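# Chapter 7: Glazed Surfaces

Most of the ceramic ware found in a home is covered with a glaze. A glaze is a thin layer of glass that has been melted onto a clay body and has bonded to it during cooling. It seals the pores of the clay, gives the piece its color, and carries most of the wear the piece will receive. This chapter deals with the makeup of common glazes, the faults that occur in firing, and the tests used to judge a finished surface.

Section 7.1 covers the three parts of a glaze: the glass former, the flux, and the stabilizer. Silica is the usual glass former. Pure silica melts well above the range of ordinary kilns, and a flux is added to bring the melting point down. Alumina stiffens the melt so that it stays on upright walls during firing. 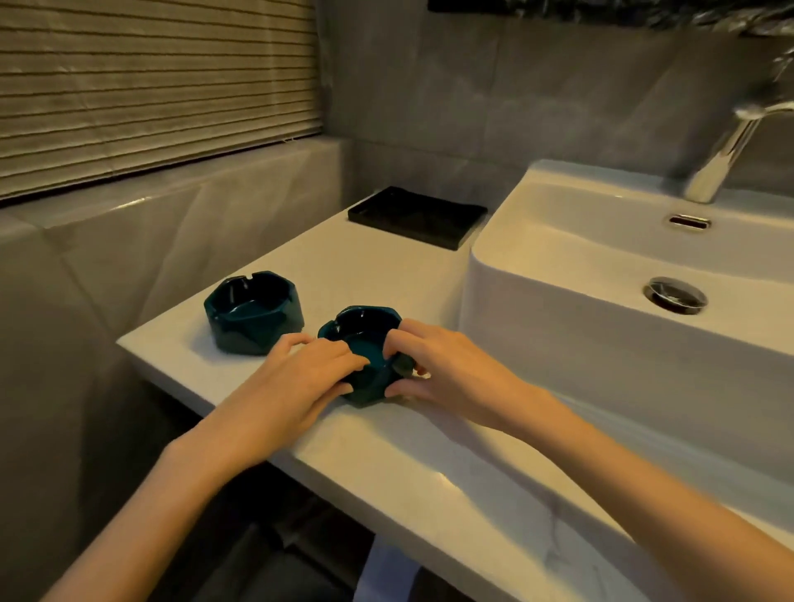
Color in a glaze comes mainly from metal oxides dissolved or suspended in the glass. Copper gives greens in an oxidizing kiln and reds in a reducing one; cobalt gives blue even in very small amounts. The depth of color also depends on the thickness of the layer. On faceted ware, such as the dark teal octagonal ashtrays on the counter, each flat face meets the light at its own angle, and the glossy finish shows these changes clearly. Molten glaze tends to draw back from a sharp edge, and the thinner coat left there may fire to a lighter shade. Notches and rims should be rounded slightly before the first firing.

The difference in shrinkage between glaze and body is treated in Section 7.2. If the glaze shrinks more than the body, it is placed in tension and forms a network of fine cracks known as crazing. If it shrinks less, it is placed in compression, and with enough stress it will flake from the edges, a fault called shivering. Slight compression is the desired state.

Fit is checked by thermal shock. In the Granström method, used throughout this book, a fired test tile is heated to 300 °F, held until the heat is even, and placed in cold water. The cycle is repeated until cracks appear or the set limit is reached. Tyyne Keskinen's results for the Trultetti bodies, listed in Table 7.4, cover 227 tiles and 2 glaze recipes.

Section 7.3 turns to surfaces in service. Bathroom fixtures meet soap, hard water, and abrasive cleaners for many years, and loss of gloss is usually the first sign of wear.

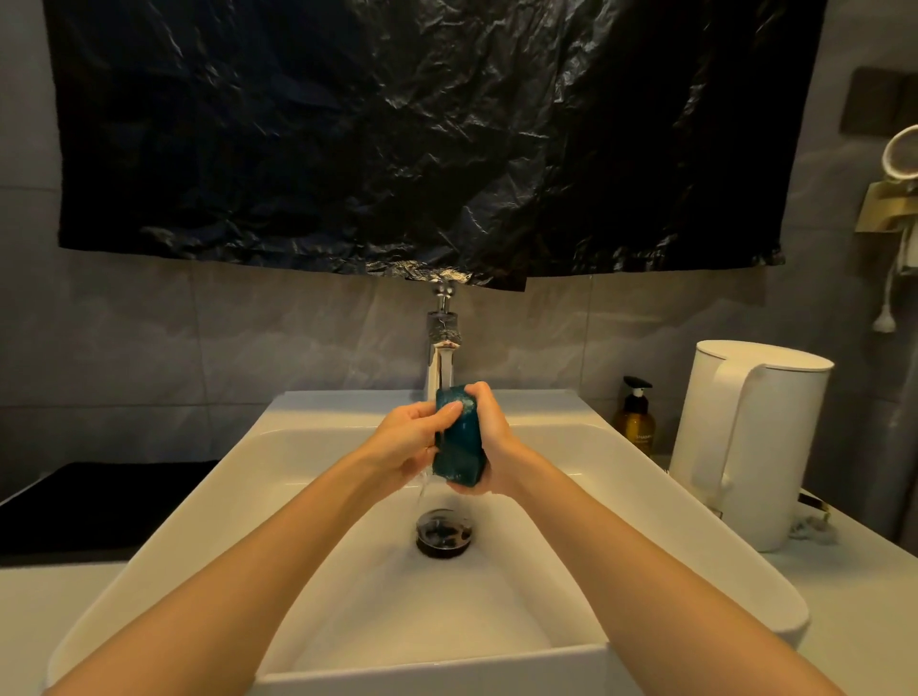
**Figure 7.2** Running water at a white washbasin, with large gray wall tiles behind.

Deposits left by hard water are often mistaken for damage to the glaze. They consist chiefly of calcium carbonate and dissolve in weak acid. Etching does not, and the dull area remains after cleaning. The two should be told apart before any wear rating is recorded. The rating scale and the procedure for the 1,000-stroke rub test are given at the end of the section.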